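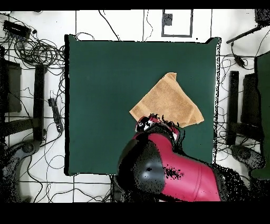

The Towel Job

I took the job at Vastden because it was the only one in town that let you sit down. That's the whole story of my career in robotics, so if you were hoping for something about a childhood love of machines, sorry! I came from a hotel. I'd spent years folding towels on my feet, and then I saw an ad that said "experience with laundry helpful," and I figured somebody had made a typo, and I called anyway.

No typo. They wanted a person who knew what a folded towel was supposed to look like. The engineers had opinions on it, but they were the opinions of people who keep their towels on the floor.

So there I was, in a chair at the edge of a big white tiled room with more cable on the floor than I had ever seen in my life, watching a red arm try to fold a tan towel on a green cloth. The arm was called Flernden. I never got a straight answer about the name. Mutua Langat, who ran the floor and who hired me, said it was named before his time, and the paperwork just said Flernden on every page, so Flernden it was. My job was to lay the towel out, say "clear," watch, and write down what happened. Good fold, bad fold, dropped, missed. If anything looked wrong I had a big round stop button on a cord, and I was supposed to keep it in my lap.

I want to be fair to Flernden, because I liked it. It had a way of coming down on a corner really slowly, kind of like my grandmother testing bathwater. It would pinch, lift, swing the corner over and let go, and then it would sort of hang there for a second like it was waiting to be told it did well. I told it, most times. You get lonely on the evening shift.

Its triangles were better than its squares. I don't know why. Squares it always rushed.

The night I'm talking about was in March, and it had been raining since lunch, and the heat in that building was either off or it was Florida. It was Florida. Mutua was in the next room with the door propped open, on the phone with the Cilelcombe people. Cilelcombe was the hotel chain that was paying for all this, or thinking about paying for all this, and they were coming to see a demo the next morning. So he was using his nice voice. I could hear it through the door, going up at the ends.

I laid out the towel. I said "clear." Flernden came down and folded it into a triangle, pretty nice, a little fat on one side. Then it came back for the bottom corner, which was right, that was the next step, and it took hold of the edge and stopped.

I waited. It did that sometimes, a little think. The screen said GRIP OK. I wrote down the time, which was 8:12, and I ate a cracker.

At 8:14 it still said GRIP OK.

"Hey, Mutua?" I said. "It's holding the towel."

"That's good," he called back.

"It's been holding it for a while, though."

He said something polite to the phone and stuck his head in. He looked at the screen, then at the arm, and he had that look my sister gets when the car makes a noise. He told me to give it another minute. He told the phone that everything was going beautifully.

Now, I knew the rule. The rule was on a laminated card, and I'd signed a thing saying I'd read the card. You don't go past the tape until the arm is stopped and somebody has said out loud that it's stopped. I also knew that towel was going to have a pinch mark in it, and that it was the best towel we had, and that the demo was in the morning. At the hotel, if a towel was caught in something, you went and got it out. I'd done it a thousand times. You don't even think, your hand just goes.

So I got up. I put the button down on the chair. I'd love to tell you I took it with me, but the cord wasn't long enough, and I remember noticing that and thinking, well, it isn't moving.

I stepped over the cables (there's a trick to it, you go heel first) and crouched down by the cloth and reached for the loose end of the towel. I was going to give it a tiny tug. I had my fingers maybe a hand's width off it.

And what got me was the sound. Flernden always hummed when it was holding still on purpose. You stopped hearing it after your first day. I was down there with my ear practically on its elbow, and there was no hum, just this click. Click, and then a gap, and then click. The gaps were getting shorter.

I don't have a good explanation for what I did next, except that I once worked with an old pressing machine called a Stępień that clicked like that before it slammed, and the woman who trained me on it wore long sleeves all summer. I sat down. I mean I fell backward on my rear end, right on somebody's extension cord.

The arm let go of the towel and went up and sideways so fast I felt the air on my face. It went through the place where I'd been crouching. Then it came back through the same place, stopped, came down slow as you please with nothing in its fingers, and pinched the empty air over the green cloth. It hung there.

GRIP OK, said the screen.

I crawled. I'm not proud, I crawled over all that cable like a baby, and I got to the chair and hit the button with my whole arm. The power dropped with a thunk and the room got so quiet that I could hear the rain, and a little tiny voice in the next room saying "Hello? Hello? Are you still there?"

Mutua had put the phone down. He was standing in the doorway, and I don't know how much he'd seen. Enough, I guess, because he didn't ask me anything. He said, loudly and very clearly, "The arm is stopped," like on the card. Then he came and sat on the floor next to me and put his head between his knees.

"I went past the tape," I said.

"I told you to give it a minute," he said.

We stayed like that for a bit. I offered him a cracker. He took it, too.

They found the fault eventually. One of the sensors in the gripper had frozen on its last good reading, so as far as Flernden knew, it had hold of a towel and would have hold of a towel forever, and meanwhile the part that planned the moves was stacking up all the moves it hadn't been allowed to make yet. Thirteen of them. When it came unstuck it tried to catch up. Mutua drew it for me on the back of a time sheet, with arrows. I said it sounded like my ex-husband and he laughed harder than it deserved, I think because he hadn't slept.

That night, though, we didn't know any of it. All we knew was that there was a demo in the morning. I could see him looking at the towel, and looking at the phone, and I'll be honest, I was doing it too. It was one bad move. It had worked fine all week. You could stand well back and run it on triangles only and it would probably be beautiful.

I said, "If they like it, where does it go?"

"Laundry rooms," he said. "Two to start with."

I thought about the laundry room I came from. It was narrow. You had to turn sideways to pass anybody, and there'd always be a girl in there on her second shift, reaching for something that was stuck.

He didn't say anything else. He got up, and went into the next room, and picked the phone up off the desk. They'd hung up by then, so he had to call back, and he had to go through the front desk and then get transferred, and get transferred again. I heard him spell his last name. Then I heard him say, in his regular voice, "No, I'm calling to tell you not to come."

I got the cord untangled from my shoe. I went and picked up the towel, which had a pinch mark in it like I'd figured, and shook it out and folded it in thirds the way we used to. Then I sat back down and opened the log. Under "result" there were four boxes and none of them fit, so I wrote it out along the margin, starting with the part where I put the button on the chair.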